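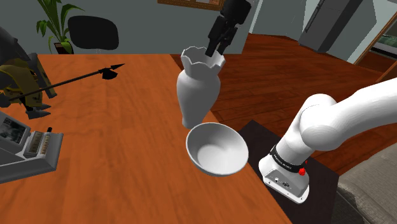 Grasping by the rim: simulated clutter and the limits of a success rate

Efren Salazar has spent most of the past two years on a question that sounds minor. When a robot arm picks up an object in simulation, how much of the result belongs to the grasp and how much to the room the grasp was tested in?

His group's answer, set out in a report finished in December, is that the room matters more than most published figures allow for. The work was done in Stimine, a simulation package the group maintains for tabletop manipulation. It places a single arm beside a table in a furnished interior, scatters objects from a common library and asks a control policy to carry out a short instruction, such as lifting a vase or moving a bowl to one side.

“The usual test is a grey plane with three objects on it,” Salazar says. “A policy that does well there has learned something, but you don't know what. We wanted a test where the background is as busy as a house and the objects are as awkward as the ones people own.”

The rendered vase is a good case. It is white, with a wavy rim, a narrow neck and a rounded body, and the policy tends to take it from above with the gripper's two fingers reaching into the mouth. A few steps into the lift it hangs at an angle over the table. Salazar does not regard the angle as a fault in itself.

“If you hold a tall object by one side of its rim, the weight is off to one side of the contact. It will swing until the centre of mass is under the fingers, or until friction stops it. That is correct physics. What we are interested in is whether the policy expects it.”

Most did not. The group compared policies trained on plain tables with policies trained in the furnished rooms, using the same arm, the same object library and the same number of training episodes. Both kinds were then run on 183 test layouts that neither had met before. Each layout fixed the room, the position of the table, the lighting and the starting pose of every object. An episode counted as a success only if the target was clear of the table and still held when the time limit ran out.

The plain-table policies failed in a consistent way. They closed on the rim at a reasonable point, began the lift, and then followed the same upward path they would have used for a box. As the object tilted, its lower body swept through space the policy had treated as free. Where a bowl or another item stood close by, the two collided, and the contact was often enough to pull the rim out of the fingers.

“The grasp was fine and the lift was fine,” Salazar says. “The failure sat between them. If you only score the grasp, you never see it.”

Policies trained in furnished rooms made the same first contact but lifted more slowly over the opening part of the motion, and many moved sideways before going up. Nothing in the reward asked for this. Salazar puts it down to the greater number of neighbouring objects in training, which made a fast vertical lift expensive often enough for the policy to drop it. He is careful about the claim. The group has shown that the behaviour appears with clutter and fades when clutter is taken away; it has not shown which feature of the clutter is responsible.

One feature was ruled out. The first version of the study varied the rooms and the objects together, and a reviewer at Purholm, the institute that shares the computing budget, pointed out that the two could not be told apart. The group reran everything with the backgrounds fixed and the objects varied, then the other way round. Changing walls, floors, plants and furniture altered how often the policy found the right object. It had almost no effect on how the object was lifted.

“So there are two separate effects, and we had been reporting them as one,” he says. “Background affects perception. Neighbours on the table affect motion. It seems obvious written down. It took us a summer.”

The object library drew its own comments. Alongside bowls and vases it contains toy figures, small machines and other things with thin or projecting parts. Salazar says these were included for their collision shapes. A figure holding a spear takes up little volume but reaches across a good deal of the table, and a simple bounding box around it blocks off space that is really open.

“A planner using boxes will refuse to go near it. A learned policy will go near it, and sometimes it will be right. We needed objects where those two answers come apart.”

Contact modelling remains the weak point. Stimine splits each object into convex pieces for collision checking, and a scalloped rim does not split neatly. With coarse pieces the rim becomes a smooth ring and grasps look more secure than they should. With fine pieces the solver slows down and small contacts begin to chatter, which can shake an object loose for no physical reason. The group settled on a middle setting after comparing it with drop and tilt tests on real crockery, carried out with a method borrowed from an earlier thesis by Jelínek. Agreement was acceptable for bowls and poor for anything with a narrow neck.

Salazar would like that stated plainly wherever the figures are quoted. “Our ranking of policies is stable. We changed the contact settings over a wide range and the order did not move. The absolute success rates did move, by more than I would like. If somebody takes one number from the report and puts it beside a number from a real kitchen, they are comparing different things.”

Transfer to hardware is the next stage. Koliveck, which builds wrist force sensors, has lent the group two units, and the plan is to repeat a subset of the layouts on a physical arm with the tilt of the object measured throughout the lift. The measured tilt will be compared with the simulated one step by step, in place of a single pass or fail at the end.

He expects the narrow-necked objects to give the most trouble. Glazed surfaces vary from piece to piece, and the friction value in the simulator is at present one constant for all ceramics — “a placeholder that has lasted too long,” in his words. A version with a range of values drawn afresh for each episode is already running. Early results show fewer rim grasps and more grasps around the neck, though the neck can be hard to reach when other objects stand close to it.

The layouts and scoring code will be released with the hardware results. Salazar has asked for the failed episodes to be included as well, stored in full, so that other groups can check where in the motion each one went wrong.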